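Software inspection checklist: handheld gripper capture and policy tooling
Project: Huda. Site: Radwan, second floor. Software under inspection: Rukik 2 (pose tracking, episode segmentation, replay planner).
Status marks: OK, OK with comment, OPEN.

1. Time synchronization
1.1 Host clock and gripper clock agree after cold start. OK
1.2 Drift after one hour inside limit. OK with comment. Drift is inside limit on both units but has the same sign each time. Log it in April and compare.
1.3 Dropped frames written to the episode header. OK

2. Pose tracking
2.1 Map loads without manual alignment. OK
2.2 Relocalization after covered lens. OPEN. Of 39 attempts, 38 recovered. The failed attempt returned a valid flag with a stale pose. The flag must go to invalid when the pose is older than the timeout.
2.3 Marker detector rejects partial squares. OK

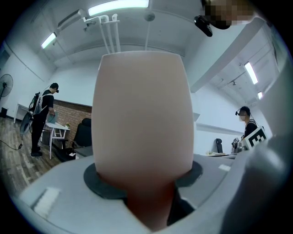
The finger mask is a fixed polygon per gripper unit and is applied before feature extraction. It must cover the full travel of the finger, including the collar at the base. With the gripper pointed up, the finger fills the middle of the view, and the usable features come from what is left: light tubes, beam edges, the pipe run, the air conditioner. The tubes are bright enough to pull auto exposure down, so lock exposure before mapping. Pixels in the dark vignette are to be excluded by the same mask file.

2.4 Mask file version matches unit. OK
2.5 Mask covers finger open and closed. OK with comment. Margin at the fingertip is thin. Widen by a few pixels at next release.
2.6 People masked out of the map build. OPEN. Features on a second operator standing still are accepted as static. Drarkby segmentation plugin is installed but not enabled in the launch file.

3. Planning and replay
3.1 Replay refuses episodes with invalid pose segments. OK, but depends on 2.2.
3.2 Joint velocity limits read from the arm config, no defaults in code. OK
3.3 Collision model includes the gripper housing. OK with comment. Housing is modeled as a box. Acceptable for tabletop tasks.
3.4 Stop command honored during trajectory blending. OK

4. Tooling
4.1 Episode viewer opens files from the previous release. OK
4.2 Face blurring runs before export. OK
4.3 Failed uploads retried and reported. OK with comment. Retry works. The report gives a count and no file names.

Open items: 2.2 and 2.6. Replay on hardware is held until 2.2 is closed. Recording may continue.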